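Stitach - part time help wanted, alterations + mending counter

We need 3 people for the Femora street shop, starting as soon as you can. Busy season came early and the hem rack is packed solid. Hours are mostly mornings, one late shift a week, we'll work around school if you tell us up front.

What the job is: taking in clothes at the counter, writing tickets, pinning hems, sewing on buttons, pressing. Lots of t-shirts and jeans. Some zippers once you've been here a while. You do not need a degree or a fancy portfolio. You do need to be able to thread a machine and read your own handwriting the next day.

Knits are a big part of it. Tees, sweats, stretchy stuff. If you've only sewn woven cotton thats fine, Thư will show you the ballpoint needles and how we stitch a shoulder seam so it doesn't go wavy.

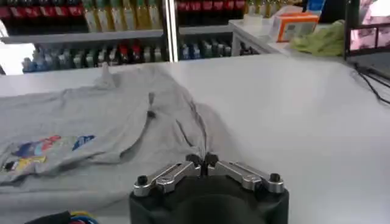 What we're looking for

- can stand for 4 hours, with a break
- polite to customers, even the prom dress ones
- okay with steam and lint
- some Spanish or Vietnamese a plus, not required
- own small scissors if you have a pair you like

Pay is hourly, goes up after the first month if we keep you on. Paid training. Free alterations on your own clothes, within reason. Staff parking is behind Rokum Shoe Repair, NOT in the Wanyama Market lot, they tow.

To apply: come in before noon and ask for Thư Đào, or drop a note thru the door slot with your name, phone number and what days you cant work. Bring something you hemmed or mended. Doesn't have to be perfect, we want to see the inside of it. Short tryout same day if the counter's quiet.

Positions run thru July, maybe longer.

Posted February 5, 2018

Stitach Alterations, 264 Femora St. | Contact | © Stitach | Back to top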